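# The long road to an empty dish rack

Ask the software team at Hudby what holds their robots back and they will not mention motors. The arms are strong enough and quick enough. What slows them down is working out where a thin wire ends and a cup begins.

Their planner, Kedinau, is written for two arms sharing one small space. Each arm publishes the path it means to take, and the planner checks both paths against each other before either may move. A check takes up to 20 milliseconds. In June the team rewrote the part that deals with wire racks, which depth sensors read badly. The old version treated a rack as a solid box, so the gripper would never reach inside it.
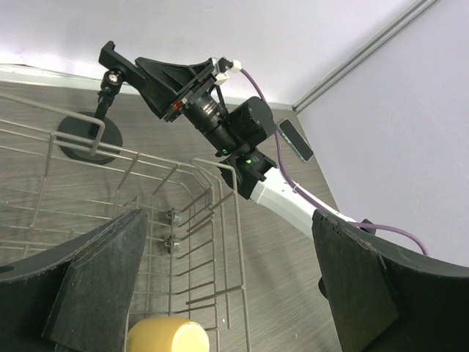

*A wrist camera's view of the rack, with a pale yellow cup on its side and the second arm beyond.*

The new version keeps a model of the rack and fits it to whatever wires the camera can find. In simulation it placed the rack correctly in 99 runs out of every hundred. On the real bench the figure was 85, and most of the misses came from glare on the metal.

A cup lying down brings its own trouble. The software has to choose between the rim and the body, then rule out any grip that would push a finger into the tines. Hudby's code tries six grips and keeps the one with the most clearance.

The next release will let the second arm move aside when it blocks the first.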